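Semosia word list, version 2

This is a list of 4000 household words in the Burgate dialect, with spelling and meaning in English. It was collected in August and checked one more time on Dec 20, 2018.

Each line has the word, the part of speech and the meaning, separated by tabs. The words for bedding and clothes are the most complete.

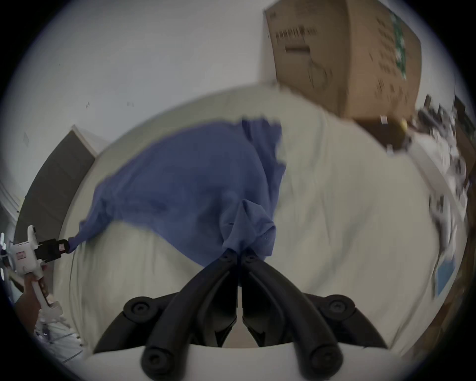 Plural forms are given for 300 nouns only. In 32 lines the meaning is not sure, and these have a question mark at the end. Please keep the mark if you copy them.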